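Unit 5: Linear Perspective and Surface Shading
Course notes, Feswood Drawing Program

Reading before class: the Yao handout, sections on the horizon line and on measuring depth.

1. Horizon and vanishing points

The horizon line sits at the height of the viewer's eye. Raise the eye and the line goes up with it. Parallel edges that run away from the viewer meet at one vanishing point. If the edges are level, that point lies on the horizon.

A box seen face on needs one vanishing point. A box seen at a corner needs two. Looking sharply up or down adds a third, and the uprights start to lean.

2. Grids

A checkered grid is the usual way to practice depth. Draw the front row first, then one diagonal through the first square. Each place the diagonal crosses a receding line gives the next row. Straight-line perspective holds well near the center of view. With a very wide angle, lines toward the sides may be drawn as curves.
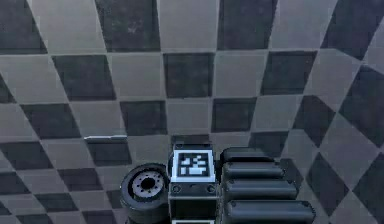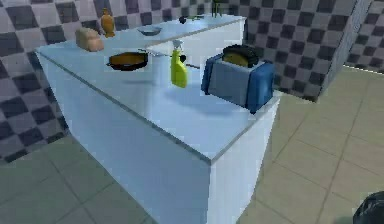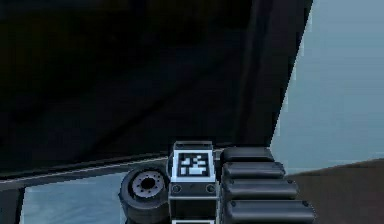

3. Value

Pick the direction of the light before shading anything. Give each plane of a box its own value and keep it the same on all planes that face the same way. A flat plane can still shift slightly in value from one end to the other. Use a soft pencil and light pressure, and build up the dark in layers.

Homework

Draw a floor grid 17 squares wide in two-point perspective. Place two boxes on it and shade them in three values. Leave the construction lines in. Pages without them will be returned.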